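Échangeurs de chaleur – notes de cours, séance 4
Lire une fiche constructeur sans tout avaler

La fiche du condenseur Zorkix annonce 224 kW. Très bien, mais à quelle température d'entrée d'eau ? Avec quel encrassement ? Une puissance sans conditions ne se compare à rien. Refaites toujours le bilan côté eau avant de croire le chiffre.
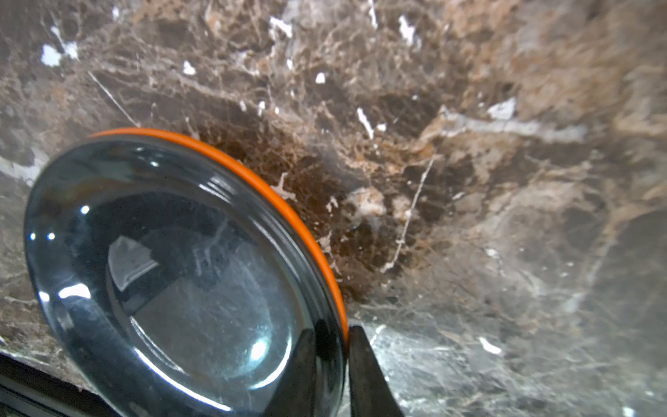
Les joints font l'objet des promesses les plus vagues. « Haute tenue » ne veut rien dire tant qu'on ignore le fluide, la pression et le nombre de cycles. Un couvercle en verre bordé de silicone orange se contente d'un contact souple ; une boîte à eau sous pression demande un serrage calculé. Même famille de matériau parfois, mais je me méfie des catalogues qui passent de l'un à l'autre.

Exercice : Prollport donne 389 tubes et un écart de 29 K à l'entrée. Que manque-t-il pour vérifier la surface ? (Indice : presque tout.) 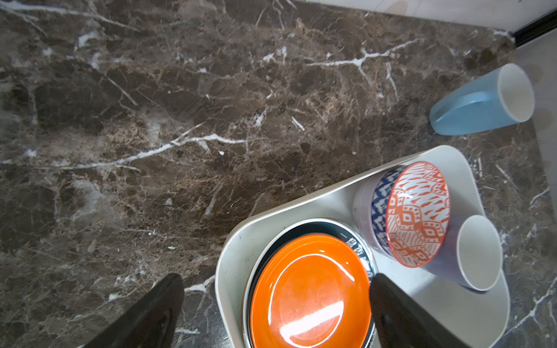
Khunthong, avril

Relevé à reprendre en TD : l'échangeur Zodska plafonne à 83 % de la puissance annoncée. Le fournisseur accuse l'eau – possible, mais aucune analyse n'est jointe. Calculez le coefficient global propre, puis encrassé, et dites si l'explication tient.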